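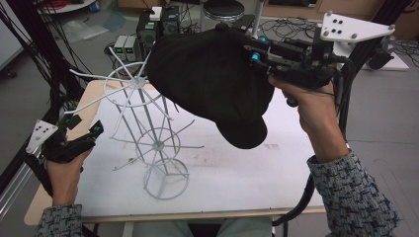
Photo: Kamolrat workshop

So I've had the Trulix hand grippers on loan since the start of May, and a few of you have been asking when I'd write them up. I kept putting it off because I kept using them, which should tell you something. Anyway, it rained all afternoon and I have coffee, so let's go.

If you missed the earlier post, this is the two-handed kit, a pair of grippers you hold yourself, one in each fist, and you do the job the way you'd like a robot to do it later. I got the wired version. There's a wireless one in the catalog for a lot more money and I wasn't about to ask for that on a first loan.

Setup took me most of an evening. The printed guide is 23 pages and the part you need is near the back, after all the safety stuff and a long bit about firmware that didn't apply to mine. Once I found the right page it went fine. The marker plates on top (white triangles with black dots, they look like a board game piece) want to be screwed down snug before you calibrate. I did mine finger tight the first time and had to run the whole calibration over. Go get the screwdriver.

My test job has been hats. I know, I know. But Skolulis had asked me whether this sort of kit could be used for shop display work, hanging caps and scarves on stands, and soft things are where most cheap grippers fall apart. A block of wood doesn't care how you grab it. A flat cap folds in on itself, swings around, and shows you a different shape every time you turn your wrist. Add a wire stand with arms poking out in every direction and you've got plenty to bump into.

I really liked how the jaws feel on cloth! There's enough give that I can pinch a brim without mashing it, and I could feel the fabric start to slip before I lost it, so I'd squeeze a hair more and carry on. My old pair was all or nothing. With those I was either crushing the thing or chasing it across the table. Here I can hold a cap upside down, think about my life for a moment, and then turn it over and go for the stand.

The second hand matters more than I expected. I figured I'd mostly use the right and let the left hang out, but a light wire stand wants to scoot and lean if you so much as brush it, and having the left one there to steady things saved me a ton of do-overs. If you're tempted by the single-gripper bundle to save a bit, I'd say hold off and get both if cloth is your thing.

Now the grumbles. The cables. They're thick, they're stiff, and they have opinions. The right one likes to curl up on the table exactly where I want to put something down. I tried running it over my shoulder (bad), then down off the table edge with a bit of slack (better). A softer cable would fix half of my complaints and I've told Trulix so. They wrote back the next morning, very nice, no promises.

Weight is okay for short runs. By the end of a long one my wrists knew about it. I did 277 runs in all, spread over the loan, and the ones after lunch are clearly sloppier when I play them back. Part of that is me. Take breaks.

The software, Warlow, is plain and a bit ugly and I have no real problem with it. It starts, it records, it saves. The file names are a mess of letters and you can't change them until after you've saved, so keep a notebook by your elbow or you'll be opening files all night trying to find the good one. It crashed 2 times on me, both times while I was exporting, and I didn't lose anything either time.

Would I buy the set? I think so, yeah. I'd give it a 7, and it'd be higher with better cables. If you work with hard, boxy parts you can get by with something cheaper. For clothes, bags, towels, that kind of floppy stuff, I haven't tried anything in this price range that I liked as much.

The loan has been stretched a little, so if there's something you want me to try picking up, put it in the comments. Gloves are already on the list. Somebody asked for shoelaces last time and I'm still thinking about whether I want to do that to myself.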